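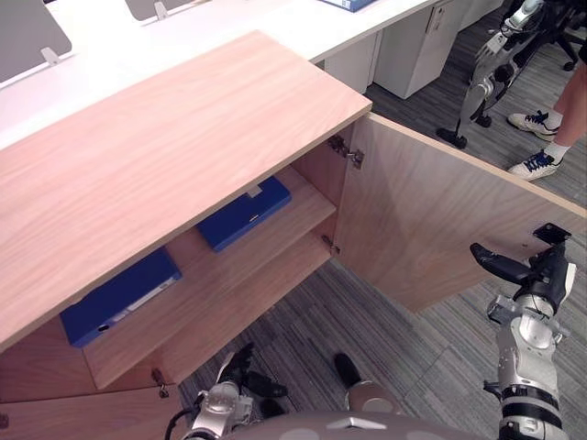
9월, 오후 작업분
작성: Finn Engelhardt

자료실 목재 수납장 오른쪽 문 처짐 점검. 지난번 기록에는 "닫을 때 위쪽이 먼저 닿음"이라고만 적혀 있어서 치수부터 다시 쟀다. 문은 끝까지 연 상태로 두고 작업.

문 안쪽 경첩은 숨은 경첩(싱크 경첩) 형식. 위쪽 경첩은 상판 가까이, 아래쪽 것은 중간 선반 높이 근처에 있다. 위쪽 경첩의 좌우 조절 나사를 반 바퀴씩 두 번 돌리고 그때마다 문을 닫아 틈을 확인했다. 첫 번째 조정에서는 변화가 거의 없었고, 두 번째 조정 후 상단 걸림이 없어졌다. 깊이 조절 나사는 손대지 않음. 고정 나사는 손드라이버로만 조였다. 전동은 토크를 가장 낮게 놓아도 무늬목 아래 판재가 뭉개질 수 있으니 쓰지 말 것. 작년에 옆방 수납장을 그렇게 망쳤고, 구멍을 메우고 다시 뚫느라 반나절이 들었다.

문 폭 방향 처짐은 수평자를 문 위쪽 모서리에 대고 확인. 조정 후 기포가 눈금 안쪽. 1,000회 개폐 후 재점검이라고 예전 양식에 되어 있는데, 개폐 횟수를 기록하는 사람이 없으므로 이 항목은 양식에서 빼자고 제안함. 대신 분기마다 한 번.

선반: 위 칸과 아래 칸에 파란 바인더가 하나씩 눕혀져 있다. 세워 두는 것이 원칙이지만 지금은 기대 놓을 것이 없어서 세우면 넘어진다. 북엔드를 Campos에 주문해 두었고(내부 요청 번호 223), 들어오면 세워서 라벨이 앞으로 오게 정리. 라벨은 등 쪽에 흰 띠로 붙어 있으니 다시 만들 필요는 없다. 바인더 내용은 이번 작업 범위가 아님. Karnex 납품 서류와 Tisetar 시험 성적서를 어느 칸에 둘지는 따로 정해야 한다. 내 의견은 자주 꺼내는 쪽이 위 칸.

상판은 결 방향으로만 닦을 것. 앞면 가장자리는 무늬목이 판재 위로 감겨 내려오는 부분이라 젖은 걸레를 오래 대면 들뜬다. 마른 극세사로 한 번, 필요하면 물기를 꽉 짠 걸레로 한 번. 세정제는 쓰지 않는다.

다음은 의자. 검은색 사무용 의자, 팔걸이 달린 것. 접수 내용은 "팔걸이가 흔들림", 어느 쪽인지는 적혀 있지 않았다. 좌판 아래에서부터 브래킷, 볼트, 팔걸이 관절 순으로 보기로 함.

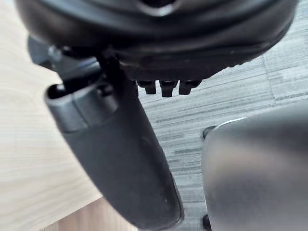 좌판 아래쪽 가장자리의 검은 탭과 팔걸이. 왼쪽이 팔걸이 연결 브래킷.

탭 세 개는 사출 부품의 일부로 보이는데 용도를 모르겠다. 부품도에도 이름이 없다. 좌판 커버를 끼우는 클립일 가능성이 있어서 공구로 젖히거나 누르지 않았다. 분해가 필요해지면 제조사 도면을 먼저 구할 것. Lornar 쪽 자료 목록에 같은 계열 의자가 있는지 문의해 두었고 답은 아직 없다.

브래킷 볼트: 육각 렌치로 조임 확인. 조금 돌아갔다. 끝까지 조인 뒤 팔걸이를 좌우로 밀어 보니 유격이 줄었지만 없어지지는 않았다. 남은 유격은 볼트가 아니라 팔걸이 위쪽 끝의 슬리브 쪽에서 나는 것 같다. 이음선이 있고 끝이 열려 있는 구조라 높이 조절부로 추정하지만, 버튼이나 레버는 찾지 못했다. 억지로 당기지 않고 중단.

유격 측정은 팔걸이 앞쪽 끝에서 했다. 조이기 전 8.8 mm로 읽었다가 다시 재서 정정함. 자의 영점을 잘못 잡은 것이 원인이고, 앞의 값은 폐기. 정정값은 조이기 전 5 mm, 조인 후 2 mm. 자는 1 mm 눈금이라 그 이하는 의미 없음.

나사 고정제는 아직 바르지 않았다. 슬리브를 열어야 할 수도 있으므로 그 결과를 보고 결정. 바르게 되면 중강도로 한 방울, 플라스틱 면에 묻으면 바로 닦을 것(일부 수지는 균열이 생긴다).

바닥이 카펫이라 볼트나 와셔를 떨어뜨리면 찾기 어렵다. 작업할 때 밑에 흰 천을 깔 것. 오늘은 안 깔았고 와셔 하나를 찾느라 시간을 썼다.

소요 시간: 수납장 29분, 의자 88분. 의자 쪽 시간의 절반은 맞는 렌치를 찾는 데 들어갔다. 렌치 세트를 공구함 두 번째 서랍으로 옮겨 놓았으니 쓰고 나면 같은 자리에.

남은 일
- 북엔드 입고 확인, 바인더 세우기
- 수납장 오른쪽 문 상단 틈 재확인(다음 주)
- 의자 도면 회신 확인 후 슬리브 점검 여부 결정
- 반대쪽 팔걸이도 같은 위치에서 유격 측정
- 점검 양식에서 개폐 횟수 항목 삭제 건, 회의 때 올리기

분류: 작업 노트 > 비품·가구 정비
태그: 수납장, 숨은 경첩, 사무용 의자, 팔걸이 유격

최근 글
옆방 수납장 나사 구멍 보수 기록
육각 렌치 규격 정리표
카펫 구역 의자 바퀴 교체
바인더 라벨 서식 변경 안내
분기 점검 양식 개정 초안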